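Trimen block-handling episodes, simulated set
README

Version notes last changed 2021-05-26

What this is

Trimen is a set of simulated pick-and-place episodes recorded for training manipulation policies by imitation. One arm with a two-finger gripper works at a table with fixtures, small blocks and a tray. Everything was rendered; there is no real-robot data in this release. The real counterpart is kept in a separate set called Joly, which has its own README and its own file layout.

The episodes were driven by hand by Josiane Jacquet and Nadège Mallet at Vokeck, using the Sovport teleoperation client. No scripted or planner-generated motion is included.

Contents

1162 episodes were kept after review. 169 were dropped, mostly for simulator faults (blocks sinking into a fixture, contacts that exploded on release) and a few where the operator lost the connection halfway.

train: 825 episodes
held-out: 337 episodes

The split is by starting layout. A layout that appears in train never appears in held-out, so please don't reshuffle the two and report numbers as if they were comparable with ours.

Each episode folder holds:

meta.json – layout id, operator id, task string, success flag
states.npz – joint positions, joint velocities, gripper opening, block poses
actions.npz – commanded joint targets and gripper command
frames/ – rendered colour frames from one fixed view
notes.txt – present only if the operator wrote something

Frames, states and actions share one index. The first action is the command issued after the first frame.

How episodes were recorded

The operator gets a task string and a layout, moves the arm, and presses stop when satisfied or when the block can't be recovered. A failed grasp followed by a good one is left in. We wanted regrasping in the data and have not trimmed it. Long pauses at the start are cut to 40 steps – pauses in the middle are untouched.

The success flag comes from the final block pose and was then checked by the other operator. Where the two disagreed, the operator's note gives the reason.

Rendering

Shadows are on in all episodes and can fall heavily on the tabletop. The background stays in view, with a tool board and a wall clock. Don't try to read time from the clock, it isn't tied to the episode.
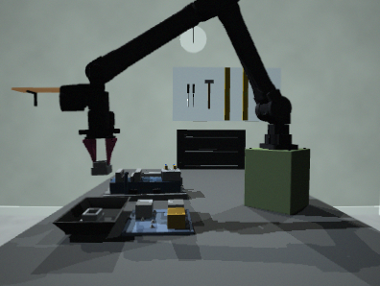
Figure 1. Rendered frame with a small grey block held between the gripper fingers, above the back part of the table.

Known problems

The arm often hides part of the work area, and can leave the view at the top when the elbow is high. Use the block poses in states.npz if you need positions during those stretches.

Grey blocks on grey surfaces are hard to segment by colour alone.

Gripper opening is logged one step late in the earliest recordings, made in September. The field gripper_lag in meta.json is set to 1 for these. The loader corrects it unless you pass raw=True.

Operator ids are not balanced across task strings. Check this before you draw anything from per-operator results.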